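Saliba opens orders for the Iteno, a robot hand you can try before you buy

For immediate release, 30/10/2020

Branine. Well, we finally get to send this one out! Orders are open as of today for the Iteno, our first robot hand made for small workshops, teaching labs and anybody else who has looked at the price of an industrial gripper and quietly closed the browser tab.

I run Saliba, and I write our press releases too (you can probably tell). We're a little outfit in Branine that has spent most of its life fixing other companies' automation gear. You learn a lot doing that. Mostly you learn which screws strip, which connectors work themselves out at the worst possible moment, and which manuals were written by someone who had never held the product. The Iteno is our go at doing it the way we always wished somebody would.

So what do you get? The kit is a hand with soft-skinned fingers, a small camera for the wrist, a control box, a mounting plate and a full set of cables, with spares of the ones that wear out first. It bolts onto most of the common light arms. If yours is an odd one, send us the bolt pattern and we'll cut you a plate at no extra charge. The whole lot weighs 900 grams on the arm, camera included, which leaves a fair bit of your payload for whatever you're trying to pick up.

The fingers are the part I'm proudest of. Each one comes off with a single screw and the skin peels away like a rubber glove, so you can wash it, swap it or cut it up and try your own idea. Replacement skins come in packs of 5. We sell them at a price that won't make you precious about them, and I'd much rather you wore through a pack learning something than kept the first set spotless in a drawer.
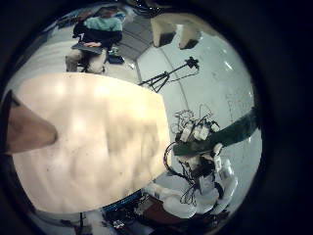

The camera took us longer to get right than the rest of the hand put together. We went for a very wide lens in the end, mounted close in, so the fingers are always in view and you get plenty of the room behind them as well. Yes, the picture is round, and yes, a finger will sometimes fill half of it. People grumble about that for the first morning and then stop noticing. What you gain is that the software can keep track of the fingertips right up to the moment they close, and you don't need a second camera to see what's going on between them.

Speaking of software, it's called Inder and it's included. No subscription, no dongle, no ringing us up for a licence key when your laptop dies. Inder records what the camera sees along with the position of every joint, and plays it back on one timeline so you can scrub through to the spot where it all went sideways. It runs on an ordinary laptop. You can export the lot in plain formats and never open our program again if that's how you like to work. I won't be offended (maybe a little).

There are a few things the Iteno isn't good at, and I'd sooner you heard them from me. It doesn't like fine powder, it isn't rated for washdown areas, and it will struggle with anything slippery and heavy at the same time. The cables are also longer than you'll want on a small arm. We left them that way on purpose, but do set aside an afternoon for tidying them, and please leave some slack at the wrist!

The full kit is $1740, with a 3 year warranty on everything except the skins. Schools and colleges can pay on invoice. We're also running a loan program from our Branine workshop: we'll ship you a hand, you put it through its paces on your own bench, and if it isn't your cup of tea you send it back and pay only the freight. Loan units have been around the block a bit, so expect some scuffs on the housing.

Kits ordered now ship in the order they come in, and we'll email you when yours goes on the bench for its final check. A left-handed version is in the works and we're hoping to have it ready in June. There'll be a longer finger option too, if I can stop fiddling with the fingertip shape.

Journalists and reviewers are welcome to borrow a kit on the same terms as everybody else, and we don't ask to see the review before it runs. High-resolution photos, the full spec sheet and the Inder manual are on the press page of our website. For anything else, use the contact form and pick "Iteno" from the menu. It comes straight to my inbox, and I usually get through the day's messages after lunch.

Ends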